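About us

Kurkesel records manual tasks for robot training. Our operators carry out ordinary jobs by hand, holding the same kind of gripper that the robot will later use, and we turn the recordings into data sets that a control model can learn from. We also run a smaller remote control service, in which an operator drives a robot arm from a desk in another room. Both services are described further down the page.

Background

The company was set up by Bergþóra Kárason and Birthe Thoroddsen. They had worked together on packaging lines, where a robot was programmed point by point and had to be programmed again whenever a carton changed size. Kárason looks after recording and operator training. Thoroddsen looks after processing, storage and delivery. Neither of them came from a university laboratory, and the way we work owes more to production engineering than to research. We keep job sheets, we calibrate at fixed times, and we do not alter a procedure in the middle of a job.

Our first paid work was a drawer-opening set for Pleltley, a maker of small mobile robots. It came to 600 recordings, of which 70 were rejected by the customer. Most of the rejected ones had the same fault: the operator had begun to move before the tracking had settled. We rewrote the start procedure as a result, and that version is still in use with small changes.

How hand-held recording works

The operator holds a gripper by its handle and closes the fingers by means of a trigger. Cameras on the tool record what the fingers are approaching. The position of the tool is worked out from the pictures and from a motion sensor, and the opening of the fingers is logged at the same rate. After processing, each recording consists of a video, a path through space and a finger opening for every moment of the path.

No robot needs to be present. This has two practical effects. The recording can be made wherever the task is normally done, and the operator feels the weight and resistance of the object directly through the handle. People who have only worked with remote control are often surprised by how much faster a hand-held recording goes.

The method has limits. A person can reach round an obstacle in ways that a six-jointed arm on a fixed base cannot. We therefore check each path against the customer's arm before delivery and mark any part which the arm could not follow. Marked recordings are kept in a separate folder. Some customers delete them, and others use them to train the vision part of the model only.

Two-handed tasks are recorded with one tool in each hand. The two paths must share a common origin, so both tools are placed in the starting dock and released together. If one tool loses tracking, the recording is stopped for both. We do not repair one path by guessing from the other.

Remote control

Where the task depends on force, or where the robot's own delays matter, we record by remote control instead. The operator moves a small leader arm and the working arm follows. Our remote control cell is called Batau, after the trade name of the bench it was first built on, and it holds two arms and three fixed cameras. It is slower to use. An operator who can make 30 good recordings in a session with the hand-held tools will make far fewer in Batau, and will need longer breaks.

We recommend remote control for inserting plugs, turning stiff valves and wiping under steady pressure. For picking, placing, sorting, folding and tidying we recommend the hand-held tools.

Operators

New operators train for two weeks before any of their work is delivered. The first days are spent on approach speed and on keeping the object in view of the tool's cameras. Beginners tend to watch the object with their own eyes and forget that the camera sees something different. They are asked to play back their own recordings every afternoon and to note the points at which the object is hidden by a finger.

Operators are paid by the hour. We tried paying by the recording for one month, in March, and stopped. Grasps became hurried and the finger traces showed a good deal of snatching, which a model will copy faithfully.

Each operator has a number, and this number is stored with the recording in place of a name. Voices are removed from the sound track. Papers, screens and family photographs are put away before recording starts.

Where we record

A large part of our current work is household handling: bottles, packets, bags, wrappers and small containers on ordinary tables. We have a plain white bench for calibration and for single-object tests, but data from that bench alone produces models that fail as soon as they meet a patterned cloth or a bright window. Most sets are therefore recorded in furnished rooms, with the items left in varied positions and the daylight left as it is.

Surface choice is agreed with the customer. Glossy covers and printed patterns are useful because they give reflections and false edges. Clear plastic is harder again. The outline of a clear bottle changes with the light, and a label is often the only part that a vision model finds reliably, so we ask operators to vary the point of contact between label, shoulder and cap. 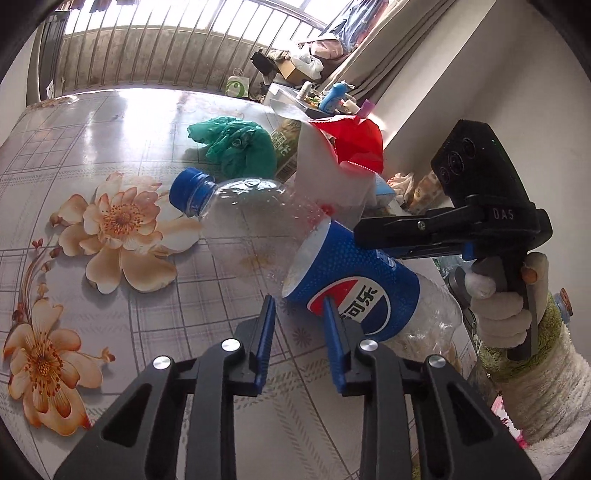 Lighting conditions are noted on the job sheet in four grades, from even indoor light to strong daylight from one side. Customers may ask for a fixed share of each grade. If they do not, we record in whatever grade the room offers and report the split afterwards.

Checking and delivery

Every recording is checked twice, once by software and once by a person. The software looks for gaps in the tracking, jumps in the path, missing video and finger openings outside the range of the tool. The person looks for everything else: the wrong object, a task left unfinished, a hand in front of the lens, a grasp which slips and is corrected.

Slips and corrections are not thrown away. They are labelled and delivered separately, as a model that has seen only clean grasps has no means of recovering from a poor one. The largest set of this kind we have delivered, for Demissie, held 1166 recordings of recovery from a bad first grasp on soft packaging.

Delivery is by encrypted disk or direct transfer. Each set comes with a calibration file for every tool, the job sheets, the list of marked paths and a short report on rejected material. Raw video is kept until the customer has confirmed that the set loads correctly, and is then erased unless the contract says otherwise.

What we do not do

We do not train the final control model. We run a small test model on every set to confirm that the data can be learned from, and the result is given in the report, but it should not be read as a measure of how the customer's robot will perform.

We do not record in hospitals or care homes, or in any place where people who have not given written consent may pass through. We do not resell data recorded for one customer to another. A general household set, recorded at our own expense, is available under licence, and its contents are listed in a separate document sent on request.

Visits and enquiries

Customers are welcome to watch a recording session by arrangement and to try the hand-held tools. Please allow half a day. Please also bring samples of the actual items if the task involves your own products, including damaged or part-used ones if these occur in normal service.

Technical enquiries about tools, frame rates and file layouts should be addressed to Birthe Thoroddsen. Enquiries about scheduling, operators and recording sites should be addressed to Bergþóra Kárason. A first enquiry should state the task, the arm and gripper to be used, the number of recordings wanted and whether one or two hands are involved.

Page last revised 7 February 2024.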